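2024年3月23日 阴,傍晚下了点小雨

昨晚又熬夜了。《卡尔特伍德》(Caltwood)系列的最后一本,我本来说好只看两章就睡,结果一口气翻到后记,抬头一看窗帘缝都发白了。上午睡到快中午才爬起来,脑子里还全是那几个人在渡口吵架的声音,洗脸的时候都在替德森(Deson)想他当时到底该怎么回那句话。

趁还热乎,赶紧记一记,不然过两个礼拜又只剩一句“挺好看的”。(上一本就是这样!我翻九月的日记,整本书只写了“哭了,好看”四个字,标点倒是很认真。)

先说人物吧

这个系列我最放不下的一直是德森。第一本里他多讨厌啊,嘴碎,欠钱,替人送信还偷看信。谁能想到写到最后一本,会是他坐在多姆维尔(Domville)那栋老房子的楼梯上,把所有人的名字从头念一遍。作者写这一段特别省,没让他哭,就写他念到一半停下来换了一级台阶坐,然后接着念。我看到这儿把书扣在肚子上躺了好久。

斯里瓦斯塔瓦(Srivastava)船长我前面几本一直没太看进去,觉得她就是个给主角们派活儿的,讲话永远像在念航海日志。这一本给了她一整章的第一人称,原来她每次说“随你们便”的时候心里都慌得要命。我马上跑回去翻第二本,把她出场的地方重看了一遍,感觉完全变了一个人。那句“锚你们自己看着办”,以前看是冷淡,现在再看,她根本就是不敢回头。这种回头再看会变味儿的写法我太吃了,吃一辈子。

不过也不是人人都写得好。那个双胞胎弟弟,前面铺垫了那么多,又是失踪又是假名字的,最后三页纸就交代完了,我还以为自己漏看了一章,专门翻回目录去对。没漏。就是三页。气。还有那条狗,第三本里花了那么多笔墨的一条狗,最后一本提都不提!我跟群里的人说这事,居然有人回我“什么狗”。

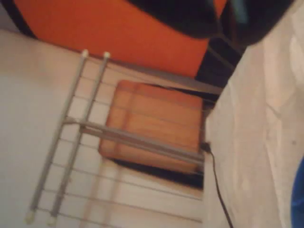

再说情节

故事是倒着收的,这个我在简介里就看到了,当时还挺担心。前面几本一路往前跑,船也沉了,庄园也烧了,该散的都散了,到最后一本忽然掉头,去讲他们几个还没上船之前的那个冬天。知道后面会发生什么,再看他们为了一条毯子归谁打架,真的是又想笑又难受。德森那时候才十来岁,在河边赌咒说这辈子绝不坐船,我在心里大喊你坐了啊你坐了好多年啊。

有意思的是作者没怎么利用这个。换别人写,肯定要到处埋“他那时还不知道”之类的句子,她忍住了,整本书里我只找到一处,还是在很不起眼的地方,讲厨房漏水的时候带了一笔。剩下的全交给我们自己去想。我觉得这是她写得最有底气的一本,比第一本好太多了,第一本恨不得每章末尾都给你挂个钩子,看得人累。

中段有点拖,这个得承认。去镇上找抄写员那一大段,来来回回走了好几趟,每趟都要过桥,每次过桥都要写桥。桥我已经很熟了,闭着眼睛能画出来。我是跳着看的,后来良心不安又回去补,补完觉得跳了也没什么。
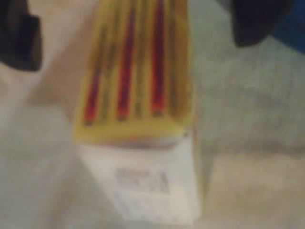
倒是抄写员本人很讨喜,话少,爱改别人的错别字,连讨债的字条都要先改完再还给人家。他替几个孩子写的那封信,就是第一本开头被德森偷看的那封!我看到这里直接坐起来了。等于绕了整整一个系列,才告诉你那封信是从哪儿来的,而且信里写的东西跟德森当年以为的完全两回事。他误会了那么多年,离家出走是为这个,上船也是为这个。可书里到完也没让他知道真相,只有我们知道。太狠了。

我忍不住给朋友发语音讲这个,讲到一半想起来她还没看到第三本,吓得赶紧撤回。还好她在开会没听。现在我手机里存着一条长长的草稿,就等她看完发过去,估计要等到夏天,她看书那个速度,唉。

关于翻译和这个版本

译本整体顺,比前两本顺得多,应该是换了人。前两本里“渡口”和“码头”老是混着用,害我一直以为是两个地方,还在本子上画过一张错的地图。这一本统一了。人名也没再变来变去,除了有一处把多姆维尔译成了“栋维尔”,大概是校对的时候漏了。

我手上这套是限量的,一共印了4,000套,我的编号里有个13,当时还觉得不吉利,犹豫了一下要不要找人换。现在看完了,觉得13挺好的,正好是德森上船那年的岁数,我单方面宣布这是缘分。纸稍微有点薄,灯底下看得见背面的字,躺着看的时候尤其明显。封面那个烫印我不敢摸,摸多了会掉,第二本的已经掉得差不多了。

后记写得也好,作者说最后一章她重写了好多遍,有一版是所有人都回来了,围着桌子吃饭。她自己很喜欢那版,但还是删了。我呢,作为读者,很没出息地想看那一版。给我看看嘛!印在小册子里也行,我愿意另外掏钱。

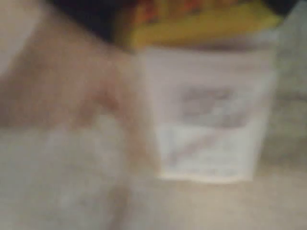

群里有人说删得对,团圆了就不是这个系列了。道理我懂。可是看了这么多本,陪他们挨了那么多冻,让我看一顿热饭又怎么了。跟她争了半天,最后两个人开始认真讨论这顿饭应该吃什么,她说炖鱼,我说他们吃鱼早该吃吐了,怎么也得是肉。又讨论谁坐谁旁边,船长肯定坐靠门的位子,德森肯定迟到。聊到后来跟我们自己写了一版似的,挺过瘾。

晚上补记

下午去了读书会。这次是席尔万(Silvan Gruber)主持,他挑书的口味跟我差很远,平时我俩每次都要抬杠,今天居然有两处意见一样,一处是船长那章,一处是双胞胎弟弟写得潦草。我差点想鼓掌。然后他马上说他觉得那封信的安排“过于巧合”,好,又回到了我们熟悉的气氛。

他的意思是,抄写员、信、德森,三样东西刚好凑到一起,太方便作者了。我说小镇子就那么大,会写字的也就那么一个,不找他找谁?他说那也不用偏偏是那封。我们俩你一句我一句,旁边的人开始分橘子吃,也不劝。后来有个第一次来的姑娘轻轻说了一句,她觉得重点是孩子们连信都得请别人代写,所以话从一开始就隔了一层。我跟席尔万都不说话了。她说得比我俩都好,我赶紧记在书的扉页上,用铅笔记的,很小的字。

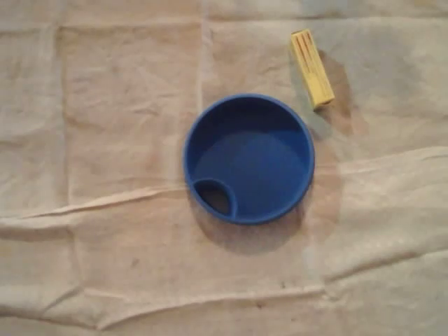 回来的路上我一直在想结尾那句话。“门没有锁,他们就当它是锁着的。”刚看完的时候觉得这句太用力了,像是专门留给人抄在本子上的,可是走着走着又觉得它该在那儿。他们几个从头到尾都是这样,明明推一下就开的事,偏要绕到窗户那边去。书里讲船上那张旧帆布,说它叠过多少次,褶子就永远留在那儿,怎么铺都铺不平,跟那块皱巴巴的米色布一个样,上面就搁着个蓝盖子,圆圆的,我看着就想起船长那个章节里她用手去抹帆布的动作,抹一下,又皱回来。我原来以为那段只是在写船上的日常,现在觉得她写的是她自己,她那些年什么都想抹平,谁也没看出来。

还有一件事没想通。德森念名字那一段,我数着对了一下人物表,他漏了抄写员。是作者忘了,还是德森压根不记得这个人?席尔万说是忘了,我说肯定是故意的。要是故意的,那就更难受了,改变他一辈子的那个人,在他那儿连个名字都没有。

睡前打算把第一本的开头再看一遍,就看偷看信的那一章,看完就关灯。书已经放在枕头边上了。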